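4.2 The drawer task and the work of the operators

The second task we followed at the Hollport site was the drawer task. In the warehouse version, a packer opens a small parts drawer, takes out or puts back a bag of fasteners, and closes the drawer again. Kushnir, the firm that runs the site, wanted this step automated first because it is repeated all day and because packers complained of sore wrists. Before the change, eight packers did it by hand. At the time of our visits, five of them had moved to the new job of operator, in which they perform the same motions with hand-held grippers so that a control policy can be trained on the recordings.

Operators work at a table with a white top. The bench version of the task uses a small drawer unit with see-through walls, and an operator is expected to open and close its drawers with the gripper fingers alone (Figure 3).

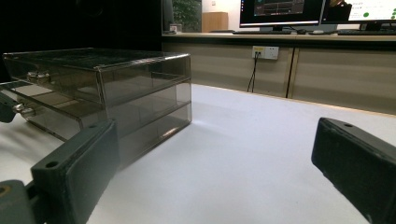 Figure 3. The drawer task at the bench: a three-level acrylic drawer unit with the middle drawer pulled out, and the spread fingers of a gripper.

Each operator was asked for 200 recordings per drawer unit. Of the first full set, 153 were accepted and the rest were sent back, mostly for pauses in the middle of a pull or for a finger slipping off a knob. The packers had never had their movements judged in this way. On the packing line a drawer was either closed or it was not, and how a person closed it was left to that person. In the recording room the manner of the movement is the product. Several operators told us that this was the hardest part of the change – harder than learning to use the grippers.

Li-hua Lui had packed for eleven years before she moved to the recording room. She described closing drawers with her hip or the back of her hand when both hands were full, a habit shared by most of the line. None of this can be recorded, as the grippers have two fingers and no palm. She said she had to "forget the quick way and find a way the machine could copy."

Two-handed work raised a different problem. One gripper often waits while the other does something, and new operators tended to let the idle one drift.
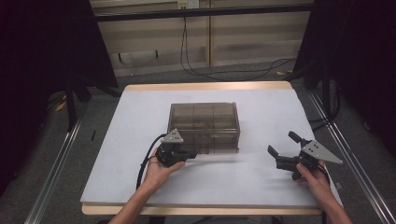 Wing-sze Yeh, who trained the group, asked operators to decide before each recording which hand would lead, and to keep to that choice until the recording ended. Some found this restful. Others, mainly those used to switching hands, found it slow and said so in both rounds of interviews. The second set, made under this rule, had 143 accepted recordings, fewer than the first. Yeh put the drop down to the rule being new, while two operators thought the rule itself was at fault. We have no data that would settle the matter.

Pay was another open point. Operators kept their packer's wage during the trial, and the packers' bonus, which was tied to boxes shipped, was replaced with a flat sum. For the faster packers this was a loss. Kushnir planned to review the arrangement in May, after our fieldwork had ended.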